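Chapter 7
Planning in Simulation, and What It Is Worth

By the end of this chapter you should be able to:
say what a motion planner needs to know before it can return a path;
tell a planning failure from a modelling failure;
write a test for a simulated cell that could embarrass you;
decide when a result from a simulator should be left out of a report.

7.1 The trouble with a clean run

Most people meet motion planning for the first time on a screen. They load a model of an arm, pick a goal, press a key and watch the arm glide to it. The path is smooth and the log is free of errors. It is easy to come away thinking that the hard part has been done.

I would ask you to be suspicious of that feeling. A planner answers a narrow question: given this description of the arm, this description of everything near it and this pair of start and goal poses, is there a set of joint positions that links the two without any of the described shapes touching? If the description is wrong, the answer is still an answer. It is simply an answer about a different room.

Take the Osetti cell, which we shall use for the rest of Part Two. It was built by Musa Ugwu for a short course at Puvbridge and has been copied, patched and argued over ever since. The first version shipped with a report claiming 2,093 planned moves without a collision. Students were impressed. I was less so, and when I asked what shapes the collision checker had been given, I learned that the parts on the work surface had been left out altogether to save time. The moves were free of collision in the sense that a man walking across an empty field is good at dodging furniture.
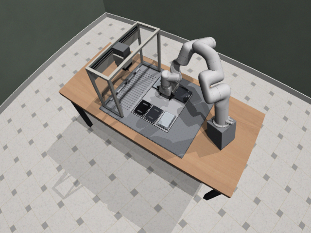

Ugwu put the missing shapes back the following January. With the same planner, the same seed and the same list of goals, 900 of the moves now failed. Nothing in the planner had changed. What had changed was that it was being asked about the cell, where before it had been asked about an arm hanging over a bare top.

Two lessons are usually drawn from this story, and I only believe one of them. The first is that a collision model should include everything the arm could hit. Fair enough. The second is that the repaired model can be trusted, and there I part company with the course notes. The repaired model was checked against the same drawings it was made from. A drawing says where a fixture ought to be. It has nothing to say about the fixture that was bolted down 5 mm too far to the left and left there.

7.2 Four things a planner is told

Before any search begins, the software has to be handed four pieces of information. Vendors tend to fold them into one large file, and this is a pity, for they go wrong in different ways.

The kinematic model. Link lengths, joint axes and joint limits. Errors here are rare with a well-known arm and common with a tool you have fitted yourself. Check the tool offset first.

The collision model. The shapes used for checking contact, which are seldom the shapes you see drawn. Saarela, the planning library used in our exercises, swaps each visible mesh for a simpler hull unless you tell it otherwise. A hull closes up hollows. An open frame becomes a solid block, and the planner will refuse to reach through a gap that is plainly there.

The start state. In simulation this is known exactly. On a real arm it is read from encoders, and may be stale by the time the planner uses it.

The goal. Often given as a pose of the tool, which most arms can meet in several ways. If your code takes the first joint solution it is offered, you have made a choice without noticing.

Rurkix, the scene editor that goes with Saarela, can draw the collision shapes over the visible ones. Turn this on and leave it on. It is ugly and it slows the display. I have lost more afternoons to a hidden hull than to any fault in a search algorithm, and I include in that tally the searches I wrote myself.

7.3 What padding hides

A common remedy for a doubtful model is to inflate every shape by a fixed margin. The default in Saarela is 15 mm. People treat this figure as a safety measure, and some of them will tell you it has been tuned. I have never been shown the tuning.

Padding does two things at once. It keeps the path away from obstacles, as intended, and it makes small errors in the model invisible, which is where the harm starts. A grasp pose close to a surface is rejected as a collision. The user turns the padding off for that one part. Later the part is moved, the exception stays in the file, and the arm has permission to pass straight through it.

Before reading on, open the Osetti cell and list every pair of shapes for which collision checking has been switched off. Write down why each one is there. Where you can find no reason, remove the entry, run the goals again and keep the log. We shall need it in Section 7.4.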